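Section 6. Refrigerator Chores: Putting Drinks Away

Povomik Home Helper, Set-up Guide for Test Households
Written by Nermina Radulović. Revised Nov 23, 2021

Before you begin

Many people who receive this guide ask me the same question: can the machine do the kitchen for me yet? My answer is: some small parts of it, with you in the room. Putting drinks into a refrigerator drawer is one of these parts. Cooking is not. Washing glasses is not. Please read this section to the end before you start the chore for the first time.

In our test kitchen in Grellville we ran the drinks chore 615 times between August and the date of this revision. A person needed to help in 32 of these runs. Most of the help was small, for example turning a bottle that was lying in a bad direction. I give you the numbers so that you know what to expect. Your kitchen is different from ours, and in the first days you will help more often than we do now.

6.1 What you need

The refrigerator must have a pull-out drawer that moves easily on its rails. If you need to pull hard with your own hand, do not use the chore with this drawer.

Use closed cans and closed plastic bottles only. Glass bottles are not supported in this version, also when they are small.

Keep the counter beside the refrigerator free for the length of one arm. Chairs, pet bowls and rugs must be moved away from the floor in front of the drawer.

6.2 Preparing the kitchen

1. Turn on the ceiling light. If there is strong sun from a window, close the blind on that side.

2. Open and close the drawer two times by hand and check that nothing is caught behind it.

3. Take out of the drawer everything that can break or leak: eggs, open packages, fruit in paper bags.

4. Dry the floor. The machine walks with small steps and does not feel a wet tile before it stands on it.

5. Place the drinks on the counter with a hand's width between them. Do not leave them in plastic wrap. The machine cannot tear the wrap and will try to lift the whole pack.

6. Keep the stop button in your hand or in your pocket. On the shelf in the next room is not good enough.

Caution: Children and animals must stay out of the kitchen while the chore is running. A drawer that is open at knee height is interesting for both.

6.3 Choosing the hands

The chore works with the finger hands or with the two-finger grippers. The choice depends on what you want to put away.

Finger hands: better for bottles, and for kitchens where the drinks have many different sizes. They are slower.

Two-finger grippers: better for flat drawer fronts and for boxes. With round bottles they are less sure, and you should watch the first few.

Note: After every change of hands, run the hand check (Section 3.4) again. If you skip it, the machine still believes it has the old hands and will close them in the wrong place. This was the reason for the first broken shelf in our kitchen, and the mistake was mine.

6.4 Running the chore

1. Say or select "Drinks to drawer." The machine turns its head to the refrigerator and waits.

2. Confirm on the tablet that it has found the right drawer. The drawer is marked with a blue line. If the line is on another door, press Back and point to the right one.

3. Let the machine open the drawer. Do not help it by pulling at the same time — it reads your force as a fault and stops.

4. Stay for the first two drinks. If both are lying flat in the drawer, you may step back, but remain in the room.

5. When the last drink is inside, the machine asks if it may close the drawer. Look in before you answer. A bottle neck that stands higher than the side wall will be caught by the shelf above.

6. Press Finish. The arms return to the rest position in 28 seconds. Do not walk between the machine and the counter during this time.

The chore at work in the kitchen, from the head and from the hand:

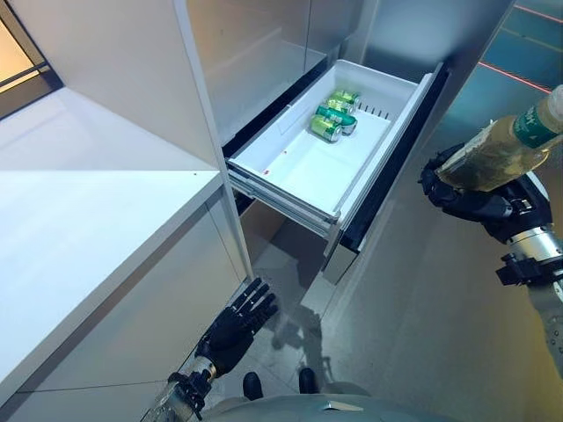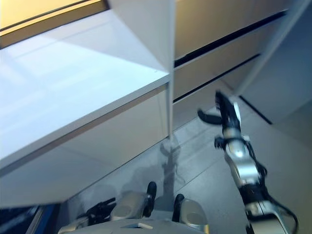
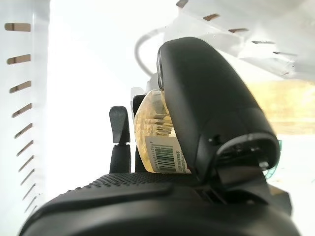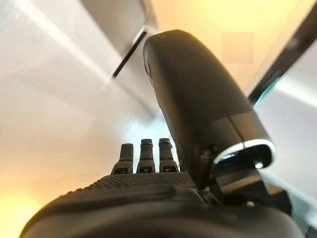
6.5 When the machine stops by itself

It stops often, and in most cases this is correct behavior. Please do not press Continue before you have looked.

"Cannot see object." There is too much light, or a shiny surface is sending the light back. White walls inside a refrigerator are a common cause. Close the blind, or move the drink a little to the front.

"Grip not sure." The bottle is soft or it has turned. Take it out with your own hand, put it back on the counter and press Retry. Soft bottles that are half empty will give this message again and again, so put them away yourself.

"Drawer moved." Somebody touched the drawer, or the refrigerator is not level. Check the feet of the refrigerator. The Jurić leveling wedges from your welcome box are good for this.

"Path closed." Something is standing near the arm. Very often it is you.

6.6 What we do not promise

The machine does not sort by date. It does not know which bottle was opened last week. It does not wipe the drawer, and if a can is leaking it will lay the next can beside it with the same care. A person does this chore faster, also a tired person. My mother tried it in August and put away the whole shopping before the machine had finished with its drinks — she then asked if it could carry the bags from the car. It cannot.

If you wish to try heavier items, wait for the Tenero update and read its own guide first. For shelves in the refrigerator door, continue with Section 7.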